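Le plateau blanc mat s'est imposé dans les ateliers et les bureaux bien avant qu'on ne s'interroge sur ses propriétés. Le choix relève souvent du catalogue : une teinte, une épaisseur, un délai. Le comportement de la surface sous éclairage zénithal reste pourtant le premier critère d'usage pour qui travaille assis plusieurs heures de suite.

Un blanc brillant renvoie l'image du luminaire. Un blanc mat diffuse la lumière et laisse des ombres à bord flou, sans point chaud. La différence se mesure au brillancemètre, mais elle se juge aussi à l'œil, plateau dégagé, luminaire allumé à sa hauteur définitive.

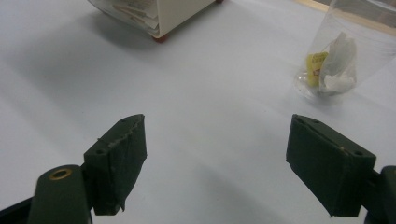
*Plateau blanc mat sous lumière venue du haut : les ombres restent grises et douces.*

Chez Sididel, qui fournit la gamme Zoscombe, le plateau est livré en quatre finitions. La plus mate est aussi la plus exigeante à l'entretien. Sa microstructure retient le graphite et les traces de doigts ; un chiffon microfibre humide suffit dans la plupart des cas, à condition d'essuyer sans appuyer. Les poudres abrasives sont à proscrire : elles lustrent localement le revêtement, et la zone lustrée ne se rattrape pas.

L'atelier Dissanayake, à Hokthorpe, a remplacé ses anciens plateaux gris en avril. Le coût de l'opération s'établit à environ 213 euros par poste, pose comprise. Deux lots ont été commandés, l'un à 148 cm de longueur, l'autre à 149 cm, pour tenir compte d'un mur hors d'équerre. L'écart a été absorbé sans recoupe sur place, ce qui préserve l'étanchéité des chants.

Le contraste mérite un mot. Une pièce sombre se détache nettement sur un fond blanc, une pièce claire s'y perd. Les postes affectés au tri de petites pièces pâles conservent donc un tapis gris amovible. Pour le reste, il est recommandé de placer le luminaire dans l'axe du plateau et de contrôler l'uniformité de l'éclairement aux quatre angles avant de fixer le piètement.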